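Stollasar planner: frequently asked questions

Software for shelf and rack handling. Page maintained by Harriet Wojcik. Last updated 21 Jan 2026.

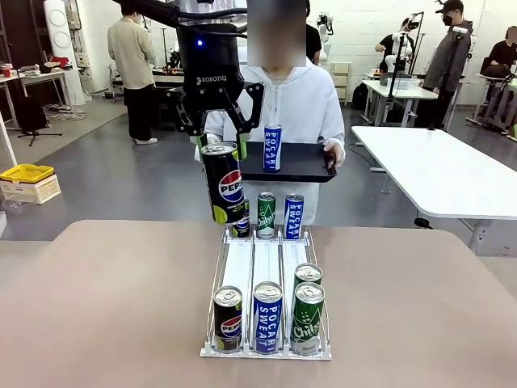 Stollasar is the planning layer that sits between the perception module (Brarer) and the arm controller. It takes a list of detected objects with poses, works out an order of moves, and sends timed joint paths to the controller. Most questions we get concern racks with narrow lanes, where a can at the back is partly hidden by the one in front. The green Chilsung cans, one directly behind the other in the right lane, are a typical case: the planner treats the rear can as blocked until the front one is cleared. A can already in the gripper, like the black Pepsi can, is removed from the collision map and attached to the tool model.

Which grippers are supported?
Two-finger parallel grippers are supported in the current release. Finger geometry is read from the tool file. If you change the fingertip pads, update the pad thickness or your grasp width will be wrong.

How does the planner know which lane an item belongs to?
Lanes are defined in the rack file, as a start point, a direction and a width. Brarer reports a position and Stollasar assigns the nearest lane. If an item falls across a lane boundary it is flagged as unassigned and no move is planned for it.

Can it tell brands apart?
That is Brarer's job. The label classifier works on colour and printed text together. Cans turned so the logo faces away are reported with a low score, and you can set the cut-off yourself.

What is the replanning rate?
The default is 10 Hz. You can drop it to 6 Hz on slower machines. Collision checks run separately and are not affected by this setting.

Why do I get error 686?
The planner ran past its time limit, which is 300 ms by default. The usual cause is a rack file with overlapping side rails. Run the rack checker before raising the limit.

Does it handle objects held by a person?
Only as moving obstacles. Handover planning is in a separate branch looked after by Tavion Ridgeway and has not been merged.

Can I use my November rack files?
Yes, but run the converter first. The lane width field was renamed and old files will load with a width of zero.

Where do the logs go?
Into the folder set in the Park launcher. Please attach the full log when you report a fault.

6 shares | 10 comments

© Budau Robotics Software | Contact | Back to top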